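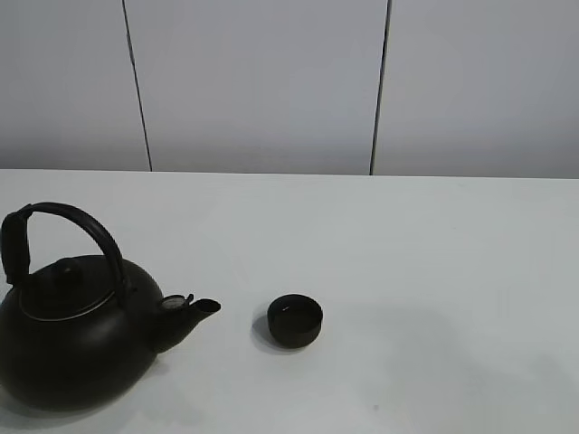
*One kettle, one small cup. That was the whole chore.*

My friend Folasade Ogundipe has been telling me for ages that home robots are just about ready, and I've been telling her for ages that I'll believe it when one makes my tea. So in November I finally drove out to Bruvton to see what the folks at Flirkodwood are up to (and to eat her out of cookies, obviously).

Pouring sounds so easy! I do it half asleep at 6 a.m. with a cat on my foot. But think about what your wrist is up to the whole time — you tip, you slow down, you feel the weight shift, you stop before the cup's full. And a cup that small doesn't leave you much room for error.

The first big hurdle is the handle. A tall loop like that was made for a hand with a palm and a thumb, and a gripper has to come at it its own way.
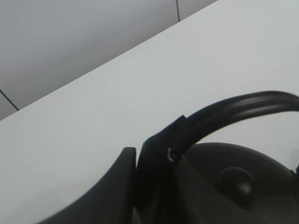

Folasade says they've logged roughly 3,000 practice runs on kitchen jobs, and she'd trust the arm with about half of those jobs in her own house. Hot water isn't in that half yet. I asked about folding fitted sheets and she just laughed at me.

So, can machines do our chores? Some of them, slowly, on a nice clear table. My counter has mail on it, and a toaster, and 19 pens. I'd still go back and watch again, though — next time I want to see them try the dishes.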